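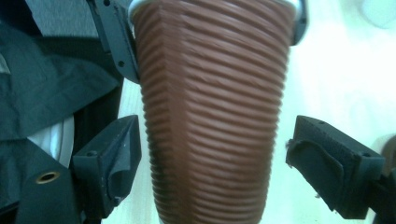

How should ribbed cups be stored when they are used every day? They should be kept upright on an open shelf at elbow height, in stacks low enough to be lifted with one hand.

The household adopted this arrangement in June, after the cupboard above the sink was given over to dry goods. The brown cups were moved first. A tapered cup with close horizontal ridges is easy to grip, but the grooves collect dust when it stands unused, and a soft brush is required to clean them. A flat sponge passes over the ridges and leaves the grooves as they were.

The shelf was purchased from Cinside and measures 13 inches in depth. A deeper model was considered and declined — the back row would have been forgotten, as it was in the former cupboard. Shelf liner was supplied by Doltis and cut to size with kitchen scissors. The first piece was cut too short and now lines the cutlery drawer.

Cups with a wide rim and a narrow base are stacked separately from straight mugs. Mixed stacks were tried for one week and discontinued. Plates remain in the lower cabinet until further notice.

Saucers have not yet been assigned a permanent place. They are presently held in a box beside the bread bin, and a second, shorter shelf is under consideration for the wall next to the window.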